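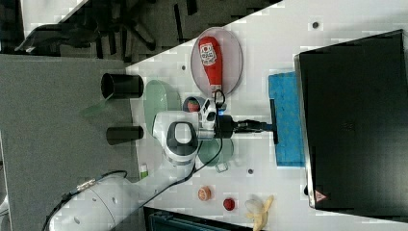

How much Sona goes in a full sink?

One capful, 5 ml, in a normal kitchen sink filled halfway. Greasy roasting pans, use two. More than that and you're just rinsing forever.

Sona Dish Soap Concentrate, 700 ml
Unscented / Lemon peel / Bay leaf (bay leaf back in stock October)

Made by Flistimcombe. Small batches, plant-based, low suds on purpose. If you judge soap by the height of the foam you will think it isn't working. Give it a week.

Case price $27. Single bottles at the same rate, no minimum.

What it is
A thick hand dishwashing liquid. Pours slow, slower in a cold pantry. No dye, so it's a cloudy off-white and the color shifts a little batch to batch. Unscented really is unscented, we don't add a masking fragrance. Lemon peel is faint and gone after the rinse. Bay leaf is stronger. People either love it or send it back.

What it's for
Plates, glasses, pots, cutting boards, lunch boxes, baby bottles, colanders with the tiny holes where starch sets like glue. Also fine for wiping counters and high chair trays, few drops in a bowl of warm water. Good on plastic tubs that have had tomato sauce in them, though an old orange stain will probably stay orange.

What it's not for
Dishwashers. Please. We get this email every month. It will foam out of the door, low suds or not.
Cars, no. Dogs, no. Hand soap in a pinch but it'll dry you out.

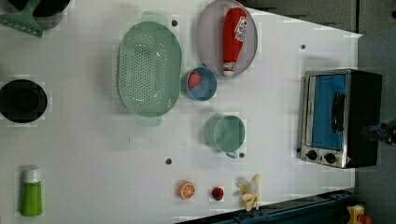
Colander, plate, bowl and mug, plus some toy fruit.

How to use it, filling a sink
Run the water first, warm, then the capful, then swish. Glasses before anything else. Then plates, then pots. Change the water when it looks like soup.

Straight on the sponge
Pea-sized. Wet the sponge and squeeze it out before the soap goes on or it all drops out the bottom in the first ten seconds. Fold, squeeze, go.

Foaming pump
Fill the pump a quarter with Sona, top up with water, tip it over a few times gently. Don't shake. Mix small amounts and use them within the month. Diluted soap doesn't keep like the concentrate does.

Burnt pans
Capful in the pan, hot water to cover the black part, leave overnight. In the morning use a wooden spatula first, scrubber after. If it's milk, do it twice.

Wooden boards and spoons
Wash quick, rinse, stand on edge to dry. No soaking, that goes for any soap. Oil them when they look pale.

Cast iron
A little is fine. Dry it on the burner right after.

Sponges, while we're here
They wear out faster than people think. Rinse well after the last pot, squeeze hard, stand it up somewhere with air on both sides. Lying flat in a puddle behind the faucet is how they get that smell. Once it smells, it's a floor sponge. We don't sell sponges, been asked, maybe next year.

Sizes
60 ml tester, all three scents, good for camping
700 ml bottle, the regular one
Refill pouch, same 700 ml, less plastic, needs a steady hand or a funnel

The Fumari pump fits the 700 ml bottle only. Sold seperately. Older Fumari pumps with the narrow neck don't fit, check yours before ordering.

Ingredients
Water, coconut-derived surfactants, vegetable glycerin, salt, citric acid, preservative. Lemon and bay versions add essential oil. Full list with the chemical names is on the back label and we'll email it to anyone who asks. Coconut allergy: write to us first.

Storage
Cap on, out of direct sun. If it goes stringy in the cold, bring it indoors overnight and turn the bottle a couple times. Still good. Don't top up a bottle of another brand with it, some of them go lumpy togther.

Shipping
Packed in paper. Orders in before noon go out next working day. Pouches can arrive dented, that's fine, leaking is not. Send a photo of a leaker and we replace it, no need to mail it back.

Returns
Unopened, any reason. Opened, if it's the scent, we'll swap once for a different one.

Wholesale and refill shops
Ask for Shobha Kurup, she does the drums and the shelf labels. Shops near the Rao depot can pick up in person and skip freight. Bring your own empties, rinsed, lids on.

Page updated 2026-10-12. Prices good until the next batch.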